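Notebook, hand-held gripper no. 2 -- finger pads and linkage, snack packet job
2nd September
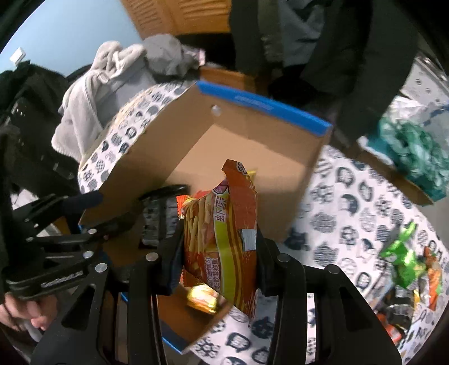

Orange and yellow packet in the two fingers over the carton, second gripper coming in from the left.

Took the right-hand unit down this morning after Devendra complained again that it "feels loose." He has said this since June and I have mostly ignored him, because loose is not a measurement. Today I measured it. He has a point, though a smaller one than he thinks.

Method, such as it is: fingers closed on the steel gauge block, unit clamped by the body, dial indicator on the outside of each pad, push by hand one way and then the other. Left finger moved hardly at all. Right finger moved enough to see without the indicator. I did it again with the pads off and the play was still there, so it's in the linkage. Swapping the pads, the fix suggested on the whiteboard, would have cost us a set of pads and changed nothing.

Counter read 1,460 closes since the last strip-down. The Flingate sheet says to look at the pins at every 1,500 and I have never seen any reasoning behind that number. Kheri thinks it was copied over from the older Uniyal units, which had bushings. These don't. If the outer pin can wear this much before the first inspection, the interval is wrong for this job, or the pin was bad when it arrived. I can't tell which from one unit.

What I found when it came apart:

Outer right pin -- dry, with a bright band worn on one side. Bore slightly oval. New pin fitted and most of the play went away. The rest is the bore and a new pin won't help that.

Inner right pin -- fine. Cleaned, greased, put back.

Both left pins -- fine. The outer had old grease mixed with crumbs. Somebody has been running torn packets.

Pads -- left one has a shiny patch low down where the wrappers rub. Wiped both with alcohol and let them dry before refitting. Not replaced. I want to see whether shiny means slippery before I spend anything.

Screws back in with the blue threadlocker, the small amount, and the linkage moved by hand through full travel before power. Last time the locker got into the joint and we had a gripper that closed beautifully once.

Zeroing. The open/closed calibration was off and I'd like to know for how long. Closed position read 2 mm when the fingers were plainly touching. Sunita says the zero gets redone at every changeover. The log says it gets ticked at every changeover. I redid it: close on nothing, store, open to the stop, store, close on the gauge block, compare. Good to within what I can read. I'd like the block reading written down from now on as a number. A tick tells me someone had a pen.

About the packets, since that's where the arguing is. Jyoti's view is that a crumpled foil packet is a fair test of grip. Mine is that it's a poor one. The wrapper folds, the contents shift, and a packet can stay put in bad fingers because a crease happened to land behind a pad. Look at the one in the picture, held upright and crumpled. It tells you the fingers can hold a packet. It doesn't tell you how much margin there was, and people here keep quoting pictures like that to me as if it did. For checking the machine I want the block. Packets afterwards.

Kusum wants the closing force turned up to cover for the play. No. We did that on the Jitent job and wore out the linkage faster, then blamed the pads. Force stays at 30 percent. If packets start dropping with the new pin in, I'll listen.

Also asked whether the second gripper should get the same treatment now. By the counter it's at 1,295 and nobody has complained about it, which could mean it's healthy or could mean Devendra doesn't use it. Did the push test without stripping it: a little movement, same both sides, nothing like the other. Left it alone. I don't believe in opening things to feel busy, and every time we open one we risk putting it back worse. Same test next week, same block, same clamp, and I'll write down the readings.

One thing I noticed while reassembling: the fingers can be fitted left for right and will close perfectly well that way, with the pads meeting a touch off center. Both are now marked with a paint pen on the back. If the paint has gone, check against the drawing and don't guess.

Spares: used the last outer pin. Hundwood quotes a pack, or there's a hardened version that costs more and comes with a claim about service life that I'd like to see the data for. Ordered the ordinary ones, plus a single hardened pin to run on the right outer. If it lasts longer I'll say so here.

Later, same day. Ran the right unit on packets until late afternoon, tabletop to carton. No drops that I saw. Kheri had one slide down in the fingers, a glossy one, and caught it by closing again. He says that's the shiny pad. Might be. Might be he picked it up near the top crimp. Asked him to pick up the same packet at the middle and it held, and then at the top again and it held there too, so that's no use to anyone.

Play at end of run, right finger: same as after the new pin went in. Good, but it's one afternoon.

To do: pin test on second unit. Block reading column added to the changeover log (Sunita). Ask Flingate where 1,500 comes from.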